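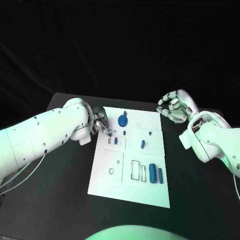 Layout and Marking of a Parts Placement Board

Project report, MECH 2566, Domondale
Submitted Tuesday, November 6, 2018

1. Scope

The report covers the layout of a flat placement board, the outlines printed on it and the blue parts that go with it. The work carries on from the Vulstead board, a layout drawn up in the same course and shelved in June. The Vulstead drawing was taken as the starting point. Its part set was kept with small changes and its surface layout was discarded.

The task on the board is simple. Each part has a place, and the place is marked by a black outline with the shape of the part's footprint. A placement is complete when the part sits on its mark in the correct orientation. Some places are flat on the printed surface. Others are on white plates that stand slightly above it.

Part design is treated only where it affects the marking. Cost is left out, apart from a note in section 7.

2. Terms

Board: the white rectangular base with all of its printed marks.

Zone: an area of the board enclosed by thin lines. A zone may hold one part or several.

Plate: a raised white piece covering all or most of a zone.

Outline: the black line showing the footprint of a part.

Upright part: a part whose height is greater than its width when it is in the correct position. The small pegs are upright parts.

Flat part: any other part. The gear-like disc with a peg at its center is listed as flat, although the peg makes it taller than the rest of that group.

The last definition caused some disagreement during the project. The disc is handled by its center peg in one method and by its rim in another, and the two methods need different clearance. It was left in the flat group so that the tables would agree with the Vulstead tables.

3. Layout

3.1 Zones

The Vulstead layout used a regular grid with equal cells. Small parts sat in the middle of large empty cells and large parts nearly touched the lines. The grid was dropped in the second draft. In the present layout the zone size follows the part, and neighboring zones share a line wherever their edges can be made to meet.

The zone lines are thin and gray. The outlines are black. In early drafts both were black and of equal weight, and the corner of a zone could be mistaken for part of a footprint. Changing the weight alone did not cure this. Changing the color did, and the weight of the zone lines was then reduced further until they could be read from standing height but did not compete with the outlines.

The layout went through 16 drafts. Most of them moved a single zone. The drafts are listed by number in the project folder, together with the reason for each change, and are not repeated in the report.

3.2 Clearance

Clearance is measured from the edge of the outline to the nearest obstacle, with all other parts on the board. It was first measured with the board empty, which gave values too large to be of use. A part that stands next to its neighbor's outline takes away space that the drawing shows as free.

The rule adopted is that an upright part must not stand between two flat parts unless there is room to approach it from at least one open side. The upper left area of the board is the hardest case. The gear-like disc and a small upright peg are both found there, and the peg is low compared with what must come down over it. Two drafts tried to exchange the disc with a part from the lower edge. The exchange helped the peg and made the disc harder to reach, so it was undone.

3.3 Raised plates

A plate does two jobs. It shows where a zone begins when the printed line is hidden from a low angle, and it gives the upright parts a place to stand that differs in height from the rest of the surface. Plates were not put under every part. A board fully covered with plates is again a flat board, only thicker.

The plates are white, like the base. A gray plate was considered and rejected on paper. It would have been easier to find but would also have drawn a strong edge next to the outlines, and the outlines are meant to be the strongest marks on the board.

4. Color and surroundings

The parts are blue, the base and plates are white and the outlines are black. No other color is used for anything that has to be found or placed. The gray of the zone lines is treated as background.

One color for all parts was a deliberate choice. With a different color for each part, the part can be matched by color alone and the outline has no work to do. With a single color, shape is the only thing that tells one part from another. The Vulstead parts were in mixed colors, and its results cannot be compared directly with those given below.

The board is used on a dark tabletop with a black fabric backdrop behind it. The edge of the board is then plain on all sides. On a light bench the far edge was hard to judge, and the board was sometimes set down skewed without this being noticed until the end of a run. Skew matters less than expected for the flat parts. It matters more for the upright ones, where a small error at the base becomes a larger one at the top.

Glare was checked from the front and from both sides. The white surface reflects evenly enough that the outlines stay readable. The plates show a narrow shadow along one edge under a single lamp, and this shadow can be taken for a zone line. Two lamps remove it.

5. Placement procedure

The procedure below was used for all recorded runs.

Set the board flat on the tabletop with its long axis checked against the table edge. Put the parts in their start positions according to the start sheet. Check that every outline is readable and that no part covers the mark of another. Place the parts one at a time in the order given on the sheet. Do not return to a part once it has been released, even if it is visibly off its mark. Record the result for each part after the last one has been placed.

The rule against returning was added late. Without it, the early parts in the order received more attention than the late ones and the results for the upper left area looked better than they were.
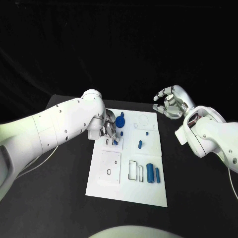 For an upright part, the contact to watch is at the foot of the part and the edge of the plate. The peg has to come down vertically. If it leans on the way down, the foot meets the plate on one side first and the part tends to walk away from its mark as it is released. Pressing harder makes this worse. The better method is to bring the part to light contact, correct the lean and then lower it fully.

Flat parts are less sensitive to lean but more sensitive to rotation. A round footprint hides rotation error completely. For this reason the disc is scored on position only, and its outline carries no rotation mark.

6. Results

A total of 168 placements was recorded. Each was given one of the following grades.

Full: the footprint covers the outline or lies inside it all the way around.

Partial: the part is in its zone and upright or flat as required, but part of the outline is exposed on one side.

Miss: the part is outside its zone, has fallen over or is in the wrong orientation.

Most placements were graded full. Partial grades were concentrated on the small pegs, and within that group on pegs that share a zone with a taller neighbor. Flat parts with straight sides had the fewest partial grades. The straight side gives a line to work to, and an error in rotation shows up early enough to be corrected before release.

Misses were few. All of them were upright parts that fell over at or just after release, and in no case was a part placed in the wrong zone. The printed outlines therefore appear to do what was asked of them as far as identification goes. Positioning is a separate matter. An outline is covered by the part at the moment it would be most useful, and the last stage of each placement has to be done without it.

To reduce this effect, the outline was enlarged slightly past the true footprint in draft 3 and a thin margin was left visible around a correct placement. The margin was good for flat parts. On the pegs it was so large in proportion to the footprint that a peg could be clearly off center and still be graded full. The pegs were returned to a true-size outline and the flat parts kept the margin. The two groups are thus marked by different rules, and their grades should be read separately.

7. Open points

The start sheet needs revision. It gives the start position of each part by zone but not its rotation, and runs that began with different rotations were recorded under the same heading.

The base was supplied by Buletti cut to the outer dimensions of the Vulstead board. A base with a wider border would give room to hold the board without touching the outer zones. The price difference was not obtained in time for the report.

The Alvarado shop has agreed to keep the drawing of the plates so that worn ones can be replaced singly. The edges of the plates under the pegs should be inspected first. A worn edge changes the contact described in section 5, and grades taken before and after a plate is replaced should not be pooled.

Draft numbering should continue from the current sheet. The Vulstead numbers overlap with it at the low end, and the prefix V is to be used when a Vulstead draft is meant.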